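Section 5. Mounting and wiring the Ostier DIN rail power supply

Miltunus installation guide, revised Nov 4, 2025

Covers the single phase unit only. Three phase version has its own sheet, don't use this one for it.

Qualified people only. Supply off, locked, tested dead before you open anything.

Before you start

Check the part number on the side label against your order. Bistby ships both output versions in the same carton and the only difference from outside is the label. Check for bent rail clips. Check the bag: two plug-in terminal blocks, one end stop, one jumper for the relay contact. If the jumper's missing a short piece of wire does the same job.

Clearances: 31 mm above and below, 5 mm each side. More at the sides if the neighbor runs hot. Above 3,000 m altitude the output has to be derated, see the table at the back.

Mounting

1. Rail horizontal. Input terminals at the bottom.
2. Tilt the unit back slightly, hook the top edge over the rail.
3. Push down and in untill the foot snaps.
4. Tug it. Should not move.
5. Fit the end stop on the open side.

NOTE: Vertical rail is allowed but only at reduced load. Same table at the back.

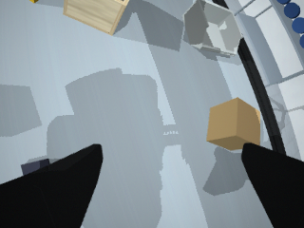 A reader sent in a comment on the last revision: the foot doesn't always snap on the deeper rail, it sits there looking closed, and a small flat screwdriver in the slot while you push sorts it out. We tried it, works. Don't lever on the housing though, only the foot.

Input wiring

1. Pull the lower terminal block off. Easier to wire in the hand.
2. Strip to the length printed next to the terminals. Ferrules on all stranded wire, the Robles insulated ones fit, so do most others.
3. Ground first. Then N, then L.
4. Torque per label.
5. Plug the block back in, press both ends.

CAUTION: The ground wire goes on before the others and comes off last. Applies to every service visit as well as the first install.

External breaker needed, the fuse inside can't be replaced in the field. If it blows the unit goes back. Use a C curve, B trips on inrush when several units start together.

Output wiring

Two plus terminals, two minus, connected inside in pairs. Use both pairs at full load. Don't loop a heavy load through the block to feed the next cabinet, run it from a distribution terminal.

Keep output cables out of the duct with the motor leads. If they have to cross, cross at a right angle.

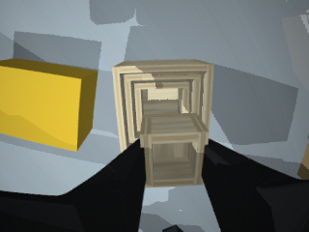 Can you please print the wire sizes in AWG as well, another reader asks, the metric column is no use on our shop floor and everyone ends up guessing. Fair point. AWG is now on the terminal label for new units, and the back table has both.

Relay contact: closed when output is good, opens when it drops. Signal use only, not for switching coils. Leave it empty if you don't need it.

First power-up

1. Loads disconnected. Output block unplugged.
2. Breaker on. Green LED within a second or so.
3. Measure at the output terminals. Adjust with the front pot if needed, small turns.
4. Breaker off, wait for the LED to go out fully.
5. Plug the output block in, breaker on again.
6. Measure again under load, at the load end of the cable this time.

Green blinking = overload, unit is limiting. Red steady = output low. No LED, check input side first, then the block, it may not be seated. 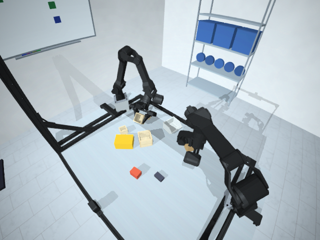 Can two units be run in parallel?
Only with the parallel switch on both set to P and the outputs adjusted to the same voltage before they're connected.

For redundancy it's different, you want the separate diode module between them. Roughly 83 mm of extra rail, so leave room when you lay out the cabinet. Units built before February don't have the switch at all, so single use only on those.

Removing the unit

Breaker off, wait, test. Unplug both blocks. Screwdriver in the foot slot, pull down, swing the bottom edge out and lift. Mark the wires if the replacment is going in later.
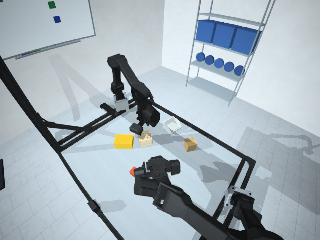
Fig. 5-4. Table with black metal rails, two robot arms at opposite ends.

Write the final output voltage on the strip inside the cabinet door. Maintenance intervals are in Section 6.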